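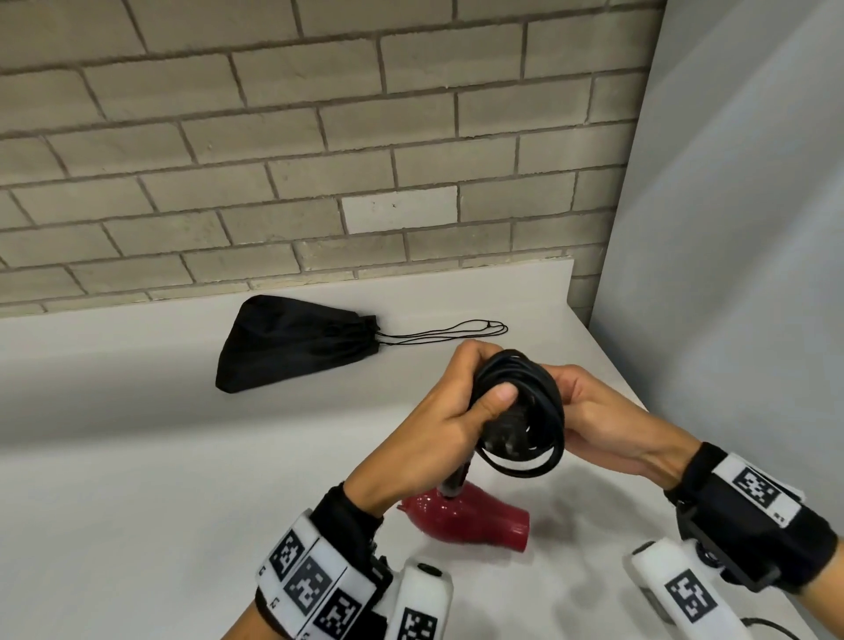 Saturday, January 6, 2018

14 shares | 3 comments

The rule book at Ratalel runs to 47 pages, and the longest section covers things most people do without thinking. Coiling a cord gets two full pages. Folding a towel gets three.

Ratalel records people doing household tasks by hand, then sells the recordings to companies that train robots. Until last November, each of its sites worked from its own notes. Staff in Namdale let people wear rings. Staff in Verhoeven did not. One site stopped a recording whenever a cord slipped, and the other kept going.

"We had 1,969 recordings of small appliances and could use 1,102 of them together," says Chukwuemeka Haruna, who wrote most of the new rules. "The rest were fine on their own. They just didn't match."

The new rules start at the wrists. Marker cuffs go on before the person sits down, and the printed squares must be clean and flat. A scuffed square gets replaced the same day. Straps should be snug enough that the cuff does not turn when the hand does, but a person who reports numbness comes off the job right away. Sessions stop after 200 takes, whether or not the person wants to continue.

Then comes the table. Appliances stay unplugged for all cord work. A storage bag, if the task uses one, stays on the table from start to finish, even when it is not being touched. Haruna says people kept tidying it away.
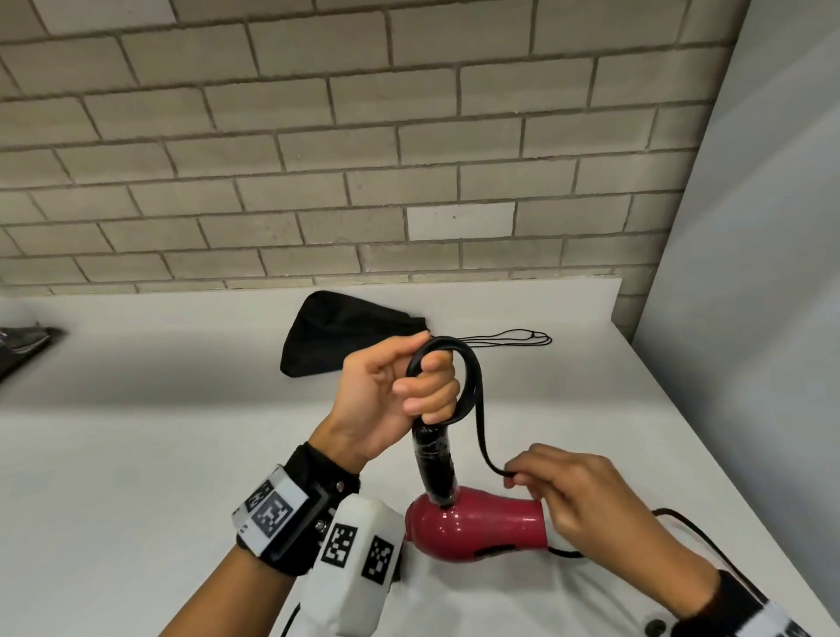
Cord work on a hair dryer, with marker cuffs on both wrists.

The part that drew the most argument was how much to tell people about the task itself. An early draft gave exact steps for winding a cord, including which hand should hold the appliance. Wundilent, a customer that builds sorting arms, objected. Its engineers wanted to see the different ways people do it, with the fumbles left in.

The final version gives a start and a finish and leaves the middle alone. A dropped cord is no longer a reason to stop. The person picks it up and carries on, and the drop is noted in the log.

Consent has its own chapter. People may ask for a session to be deleted within 30 days, and they do not have to say why. Faces are kept out of the recordings, and so are personal items such as phones and mail.

Haruna expects to revise the towel section in the spring. Verhoeven still wants it shorter.

14 shares | Comments (3)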